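Vollel Two-Finger Gripper Kit, Long Taper

Part no. 971
Ships with fingers, base bar, screw set and setup card

The Vollel long taper kit is for small arms that pick soft items off the floor or a low table. It replaces the short pads that came with the first version and uses the same base bar, so anyone upgrading can leave the wrist alone and change only the fingers. The kit fits the Skoltetti arm directly. For the Ploltetti arm, order the adapter ring as well.

What you get

Two tapered fingers, left and right (the part letter is molded on the inside face)
One base bar
Mounting screws, with 2 spares
Hex key
Setup card

The camera bracket and the wrist cable are sold separately.

Fitting the fingers

Turn the arm off at the supply and wait for the wrist light to go out. Support the forearm before you loosen anything. The wrist will drop when the brake lets go, and it is heavier than it looks.

Take off the old fingers from the front. Wipe the seat on the base bar with a dry cloth. Set the left finger first, start both screws by hand, then do the same on the right. Snug them down a little at a time, going back and forth between the two. Don't use thread locker on the finger screws. The base bar screws come from us with a dry patch already on them and should go in as they are.

Close the fingers by hand and look at the tips. They should meet along the flat with no light showing near the end. If one sits proud, back off its screws and reseat it – nine times out of ten there is lint under the foot.

Setting the open and closed points

Power up with the fingers half open. In the Liew control panel, open the Tool page and choose Long Taper from the list. Run Find Ends. The gripper will open fully, close fully and stop in the middle. Keep hands and loose cable out of the way while it does this.

If you skip this step the arm will go on using the short pad numbers and will press the tips into the floor on a low pick. We see this in most of the fingers that come back to us bent.

Floor height

Set floor height on the surface you will be working on. Carpet and hard floor give different readings, and so do two carpets. Lower the open gripper until the tips just touch, press Save Floor, then raise it and run one slow pick on a piece of clothing before going up to full speed.
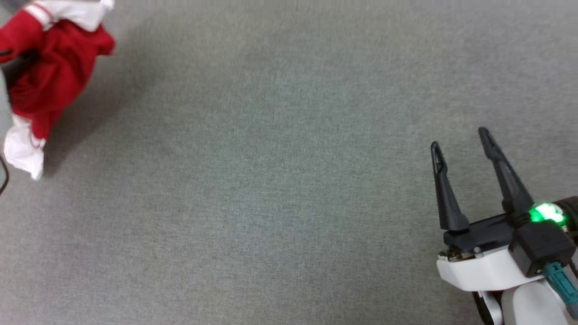 Leave slack in the wrist cable for the full turn of the wrist, and check it at both ends of travel. A cable that is fine with the arm straight out can pull tight when the hand is rolled over. Push the plug in until it clicks and don't tie the cable within a hand's width of it.

Upkeep

Check the finger screws after the first day and then every 21 days. Pull threads and carpet fuzz out of the finger pivots with tweezers. Compressed air drives it further in. No oil or grease on the pivots.

Replace the fingers as a pair at 3000 picks, or sooner if the tips no longer meet. The pick count is at the bottom of the Tool page. Reset it when the new pair goes on.

Spare parts

Finger pair, long taper
Base bar
Screw set
Adapter ring for Ploltetti arm

Bent or cracked fingers can't be repaired. Fingers returned unused in the original bag are credited in full.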